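OUR MAY OUTING: AN AFTERNOON AT THE KORSIDE OPEN HOUSE

Those of you who signed up for the Korside trip back in the winter will remember we had to put it off once already, so it was a real pleasure to finally get everybody onto the bus and over to Vandendale in one piece. We left at 1:15 with a full load and two very large tins of cookies, and I'm happy to report that only one of the tins came home.

Korside has the upper floor of the old Kettler building now, and if you haven't been inside since it was a showroom you would hardly know it. It's one big white room with a wood floor, and on open house days the people who work there just keep on working while you wander in among them and ask whatever you like. The subject this spring was how a robot gets taught to do ordinary jobs with its hands. A person does the job first, holding a pair of grippers, and what the grippers and cameras pick up becomes the lesson. They call the whole program Alunine, and I spelled it wrong on the flyer, for which I'm sorry. 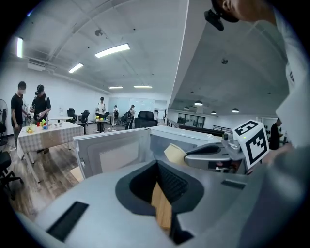

Hand-held grippers at work, with the headset table and its colored blocks at the back of the room.

I think most of us expected to see a big metal arm swinging around, and there was a little grumbling on the stairs about that, but the grippers won people over pretty quickly. Our guide told us they had recorded 539 turns at the cabinet task so far and were hoping to reach 1000 before the fall. One of our members wanted to know if they could please do folding fitted sheets next, and she got a good laugh and a very serious answer, which was that cloth is hard!

The cabinet task is the one I stayed longest at. It's a small white cabinet on a table, and the person doing it has a gripper in each hand and has to work in under the top with those narrow padded fingers, at an angle I wouldn't care to try even with my own ten. I have put together my share of flat furniture over the years (and taken some of it apart again the same evening), so I felt a good deal of sympathy.
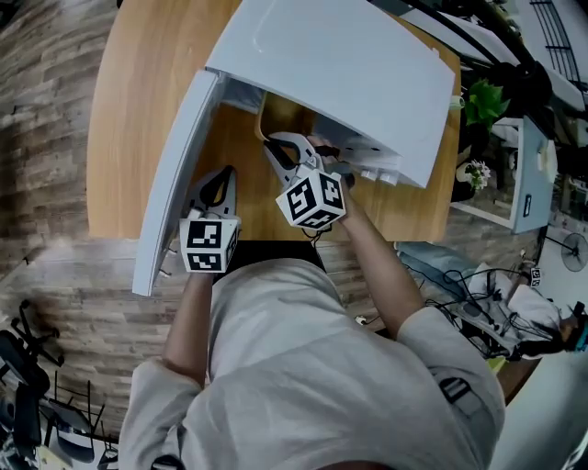 Afterward there was coffee and a question period that ran well past the time we'd told the driver, and he was very good about it. Korside said 274 visitors had come through by the time we left. They plan to hold another open house in the fall, and if you'd like to be on the list for it, put your name on the sheet by the front desk. The bus will be the same price as this time, and please wear comfortable shoes, as there are a lot of stairs.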